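4. Handling rules for hand-held gripper recording

4.1 Why rules at all

Our first round in April had no written rules. Each operator did what felt natural, and what felt natural was different at each site. Toledo people kept both grippers low. Somgate people lifted everything high, sometimes off the top of the view. When we put the two sets together the cloth episodes did not match up and we had to throw out 80 of 571. Most of those were not bad folding. They were bad starts, or a cable across the work, or one hand resting where the other camera couldn't make sense of it.

So, a rule sheet. Version 2 is what we report here. It was drafted by Hortensia Ledesma and Tadeo Ojeda and then argued over for longer than any of us wanted. It's short on purpose. Operators read one page, they do not read nine.

4.2 Scope

The sheet covers two-handed work with soft items on a flat table, one operator, one gripper per hand. Rigid parts and tools are under the older Plesell bench rules and we leave those alone. It says nothing on how to fold well. Style of folding is up to the operator, and we want the spread.

4.3 Table and cables

The work surface is plain and light, with no print or pattern. Anything that is not part of the task comes off the surface before recording. A basket may stay if the task uses it, but it goes to one side, and it stays there for the whole episode. Moving the basket half way through ends the episode.

Cables leave from the back of the gripper and go away from the work. Slack is fine, loops over the item are not. Operators check both cables with arms fully out, before the first episode and again after any break. Benjamín Quezada wanted this check before every episode. We tried it, people stopped doing it by the second day, and a rule that gets skipped is worse then a weaker one that gets kept.

4.4 Starts, holds and lifts

Start: item in a loose heap, not laid out. Both grippers open and clear of the item. Fingers may be in view. No contact until the start tone.

Hold: one gripper can hold alone while the other waits. The waiting gripper stays open and off the cloth unless it is about to take a grip. Closed-and-waiting was the most common fault in April, because in the finger data it reads as a grasp on nothing.

Lift: raise the item till it hangs clear of the table, pause, then go on. The pause is there so the folds can settle. No shaking. Height is left to the operator as long as the item stays in the head view. 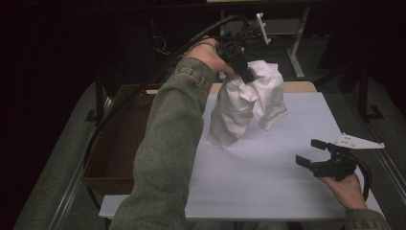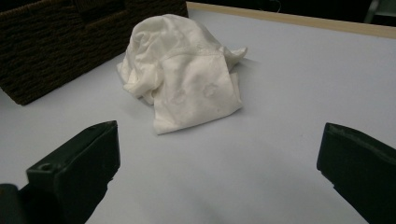 Figure 3. White cloth, two moments. Top: head view, one gripper holding the cloth clear of the table, the other open. Bottom: gripper view, cloth on the table with the fingers apart and not touching it.

4.5 Checking

Each episode gets one reviewer who was not the operator. The reviewer looks at the head view first and only goes to the gripper views if something seems off. Three outcomes: keep, keep with note, drop. Notes are free text. We tried a list of fault codes but reviewers picked the first one that sort of fit, so the list went.

Mārtiņš Luik reviewed a set of 53 episodes that had already been reviewed once, without seeing the earlier result. The two reviewers disagreed mostly on the lift pause. How long is a pause? The sheet did not say. It now says "long enough that you would notice it", which we know is weak, but a timed pause made operators count under their breath and lose the rest of the motion.

Disagreements go to a third person at another site. At Puston this was Wenceslao Huenchumán for all cloth work, so there is some chance the final set leans toward his reading of the rules. We have not corrected for that.

4.6 What the sheet does not settle

Dropped items. Version 2 says carry on if the item lands on the table and stop if it reaches the floor. Fine for cloth. Less clear for socks and other small things which land half under the basket, and the reviewers split on these.

Regrasps. We do not limit them. Some episodes have a lot, and whether that helps or hurts training is a question for Section 6.

Operator fatigue. There is a break rule but it was set by guess, and the sites kept to it unevenly. Somgate logged breaks, Toledo did not. Break times are therefore left out of the tables that folow.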